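Listening for Lightning: A Very-Low-Frequency Radio Receiver for the School Roof

Final Project Report, Introductory Space Physics
Submitted July 2, 2023
6 min read

Prepared by Adanech Endale, Lensa Chala and Yabsira Nigatu
Project supervisor: Ritva Niskanen

This report describes the design, construction and first operation of a receiver for natural radio signals in the very-low-frequency (VLF) range. The work was carried out over two terms as part of the requirements for the course.

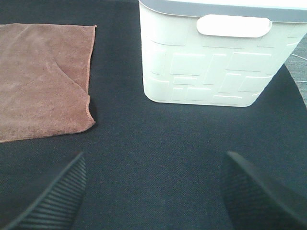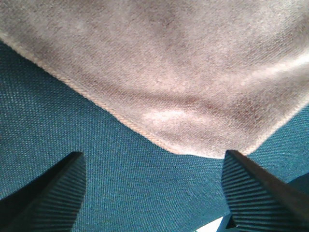
Towel on the work surface, two views.

1. Background

Lightning produces a short burst of radio energy across a wide range of frequencies. Part of this energy travels between the ground and the lower edge of the ionosphere and can be received very far from the storm. These signals are called sferics, and in a loudspeaker they sound like sharp clicks. At night, when losses in the lower ionosphere are smaller, the pulse may be stretched out by its long path, so that the higher frequencies arrive slightly ahead of the lower ones. The result is a short ringing sound known as a tweek.

A smaller part of the energy passes through the ionosphere and follows the Earth's magnetic field lines out into space. It may return to the ground in the opposite hemisphere as a whistler, a falling tone that can last a second or more. The rate at which the tone falls depends on the density of charged particles along the path. For this reason whistlers were an early means of studying the region above the ionosphere, before instruments could be carried there.

The project had two goals. The first was to build a receiver able to record sferics and tweeks clearly at a site inside town limits. The second was to find out whether a whistler could be identified in the recordings.

2. Equipment

The antenna is a square loop of insulated copper wire wound on a wooden frame, with 30 turns. A loop was chosen over a vertical whip after early tests showed that the whip picked up strong hum from the building wiring. The loop can be turned so that its weakest direction faces the main source of interference, in our case the transformer on the Quispe Street side of the building.

The preamplifier, which we named Muvum, was assembled on a prototyping board and placed in a metal box at the foot of the antenna mast. It is powered by a rechargeable battery, since a mains adapter added noise at every setting tried. A shielded cable carries the signal down to the physics room, where a computer sound card records it. Yabsira Nigatu wrote the program that cuts the recordings into short files and draws a spectrogram for each. The program is referred to as Zuneo in the logbook and in the appendix.

The first version of the preamplifier failed in November after water entered the box through the cable opening. The second version uses a sealed cable gland on the underside. The circuit is otherwise unchanged except for the input transformer, which was replaced with one of a higher ratio.

3. Method

Recordings were made on eight nights. Each session began after local sunset and followed the same steps:

– check battery voltage and enter it in the logbook
– record one minute with the antenna disconnected, as a noise reference
– connect the antenna and set the gain
– start the recording and note the local weather

Sessions were not held when thunderstorms were forecast nearby, in keeping with the safety rules agreed upon with the supervisor. Lensa Chala and Adanech Endale then examined the spectrograms separately. An event was counted as a tweek only when both readers had marked it and the curved tail near the lower cutoff was plain.

4. Results

Two of the eight sessions could not be used. In one, the gain had been set too high and the signal was clipped throughout. In the other, the cable had come loose at the preamplifier. The remaining six sessions gave a total of 471 tweeks under the rule stated above. Sferics without a tail were far more common and were not counted.

Most tweeks appeared in the middle part of the night. Very few were found in the first hour after sunset, as expected from the background reading.

No event was accepted as a whistler. One falling tone was marked by both readers, but it repeated at a regular interval later in the same file and is believed to come from equipment in the building. Saron Moges, who reviewed the files at our request, reached the same view.

5. Discussion

The first goal was met. The second was not – a longer series of recordings would be needed, and probably a quieter site. The field at Borner, beyond the end of the power line, was visited once and showed much less hum on a portable receiver. Permission to leave equipment there overnight has not yet been requested.

The main weakness of the method is the reading of spectrograms by eye. The two readers disagreed most often on faint events, and the counting rule removes these from the total. The figure given should therefore be taken as a lower limit. An automatic detector was started but was not finished in time for this report.

Timing was also limited. The computer clock was set by hand at the start of each session, so our events cannot be matched with confidence to individual lightning strokes. A satellite timing receiver would correct this and is the first item on the list of requested parts for next year.

6. Acknowledgments

The authors thank Ritva Niskanen for her guidance and for the loan of the oscilloscope, and Saron Moges for reviewing the recordings. The logbook and circuit drawings are kept in the physics room and may be consulted there.

14 shares
2 comments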